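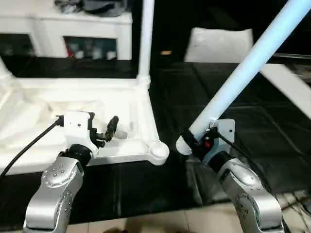

Skunlow, zerlegt und wieder zusammengesetzt
Fotos und Text: Ramil Lacson

Der Skunlow ist ein Stuhl aus weißem Kunststoff, und der Hersteller Grevberg nennt ihn im Katalog »ein Sitzmöbel für alle Lebenslagen«. Eine davon ist offenbar ein schwarzes Tuch mit einem Stuhlbein im Greifer. Geliefert wird er in Einzelteilen, Artikelnummer 866, in einem Karton, der beim Schütteln verdächtig nach Geschirr klingt.

Gekauft habe ich ihn bei Ardeleanu, wo er fertig aufgebaut im Schaufenster stand und einen sehr entspannten Eindruck machte. Der Verkäufer sagte, der Aufbau sei eine Sache von Minuten. Die Anzahl ließ er offen, und ich habe aus Höflichkeit nicht nachgefragt.

Zur Familie gehört auch ein passender Beistelltisch, der Skallow. Der wartet seit März originalverpackt im Flur und dient dort als Ablage für die Post, womit er seine Aufgabe als Beistelltisch eigentlich schon erfüllt. Mit ihm befasst sich eine spätere Galerie. Vielleicht.

Vorweg etwas zur Anleitung. Sie umfasst über 700 Wörter und 2 Zeichnungen, und die beiden zeigen leicht verschiedene Stühle. Im Text heißt die Sitzfläche abwechselnd Sitz, Platte, Element und einmal Körper. Schritt eins verlangt eine weiche, saubere Unterlage. Dafür gibt es in jedem Haushalt Textilien, die man gefahrlos hergeben kann, und solche, die bei Besuch auf den Tisch kommen. Der Unterschied ist nur einer Person im Haushalt bekannt, und die war einkaufen.

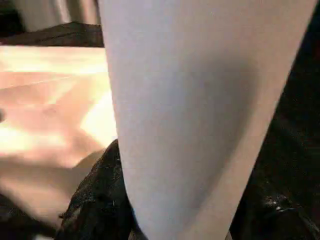 Beiger Stoff in großzügigem Faltenwurf, viel Licht. Gebügelt wird woanders.

Auch bei den Beinen hat die Anleitung eine Meinung. Man solle sie »vor Beginn übersichtlich bereitlegen«. Ich gehöre zu den Menschen, die solche Sätze normalerweise überspringen und später unter dem Sofa weitersuchen. Beim Skunlow lohnt es sich aber, brav zu sein: Laut Grevberg wiegt so ein Bein 400 Gramm, ist rund und rollt gern. Wer barfuß aufbaut, sollte das wissen.

Außerdem unterscheidet der Hersteller zwischen vorderen und hinteren Beinen, ohne zu verraten, woran man sie erkennt. Man hält also zwei nebeneinander, kneift ein Auge zu und entscheidet nach Gefühl.
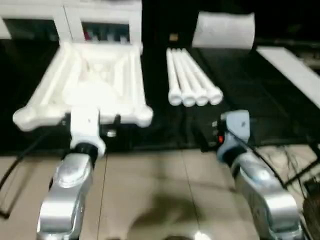 Mit dem Gefühl kommt man erstaunlich weit, nämlich bis Schritt vier. Dort heißt es, das Bein sei »mit leichtem Druck einzuführen, bis es hörbar einrastet«. Beim ersten Versuch höre ich nichts. Beim zweiten höre ich etwas, das ebenso gut mein Handgelenk gewesen sein könnte. Der leichte Druck von Grevberg ist ein mittelschwerer Druck von mir, verbunden mit einer Vierteldrehung, die in der Anleitung nicht vorkommt und die ich dem Hersteller hiermit kostenlos überlasse.

Überhaupt bin ich inzwischen überzeugt, dass man Stühle nur von unten wirklich kennenlernt. Oben sind sie glatt und geben sich zugänglich, unten sitzen die Rippen, die Hohlräume und alles, woran man sich den Daumen klemmt. Im Schaufenster bekommt man davon nichts zu sehen, dort stehen sie ja auf den Beinen.

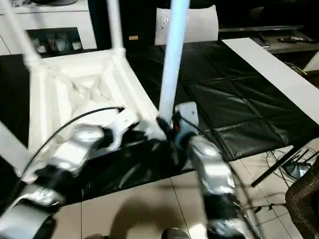

Der Skunlow kopfüber auf der schwarzen Unterlage, Beine nach oben. Von seiner schönsten Seite kennt ihn der Katalog.

Ein paar Nachträge für alle, die denselben Karton im Flur stehen haben:

Der Hersteller empfiehlt, alle Verbindungen nach einigen Wochen Gebrauch noch einmal nachzudrücken. Ich habe mir das in den Kalender geschrieben, direkt unter »Skallow aufbauen«, also gut geschützt vor baldiger Erledigung.

Die Schutzfolie auf der Sitzfläche geht am besten von der Ecke aus ab. An welcher Ecke, steht in der Anleitung, und es ist die falsche.

Den Karton bitte erst nach dem Probesitzen zerkleinern. Ardeleanu nimmt Möbel nur in der Originalverpackung zurück und meint das auch so. Meiner liegt flach hinter dem Schrank, mitsamt der Anleitung und einem kleinen Beutel, dessen Inhalt an keiner Stelle erwähnt wird. Hinweise dazu gern per Mail.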